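Gendum Names MacLeod to Lead Media Relations, Closes General Press Inbox

February 2026

Gendum, the Morham maker of home storage and shelving, has hired Kirsten MacLeod as its first full-time head of media relations and will shut down the shared press inbox it has used since the company opened.

MacLeod starts work this week. She spent the past several years at Tiltetti, a public relations agency in Ross, where she handled accounts for regional manufacturers and a chain of garden centers. She will report to Yvette Grewal, Gendum's chief operating officer.

Until now, reporters who wanted to reach the company wrote to a single address that was checked by whoever in the sales office had time. Grewal said that arrangement stopped working well last year.

"We went back through the inbox in October and found 1,308 messages for the year," Grewal said. "Of those, 547 never got any kind of answer. A lot of it was junk, but plenty of it wasn't. There were trade reporters in there asking simple questions on a deadline, and we left them hanging."

Under the new setup, reporters will deal with one of two named contacts. MacLeod will take business and national press. Colton Perron, who has worked in Gendum's marketing department and moves to the new team with her, will handle trade publications, local papers and requests for product samples. Both will list a direct phone number on the company's website.

Gendum says it will answer every press request within two business hours, even if the answer is only that someone is looking into it. MacLeod said the target came from her time on the agency side.

"Reporters can work with a no," she said. "They can work with 'call me back at four.' What they can't do anything with is silence, and after a while they stop calling you and call a competitor."

She said her first job will be to write to people whose messages went unanswered, starting with the trade press. She does not plan to pitch them anything in those first notes. After that she wants to cut back on press releases, which the company had been sending out to a long list with little sorting by subject.

Tiltetti will continue to do some work for Gendum, mainly around trade shows. Jirayu Chareonsuk, who runs the agency's Ross office, said MacLeod's accounts there have been divided among existing staff and that he does not expect to hire a direct replacement before summer.
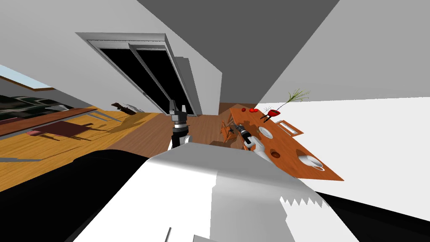 The change also affects who at Gendum is allowed to speak on the record. In the past, questions on any subject were sent up to the chief operating officer, which often added days. Department heads will now be able to give interviews in their own areas after a half-day training session. The first session is planned for later this month and will be led by Hussam Matar, an independent media trainer who used to edit the business pages of a Morham weekly.

Matar said the session will consist mostly of practice interviews, recorded and played back. Participants will be asked to explain a delayed shipment, a price increase and a product return to someone who knows nothing about the company.

Grewal said statements about earnings, legal matters and staffing will still need her approval.

The old press address will forward mail to the new team through the end of spring and will then be turned off. Reporters who want to stay on Gendum's mailing list are asked to send their name, outlet and the subjects they cover to Perron. Anyone who does not reply will be taken off the list when the address closes.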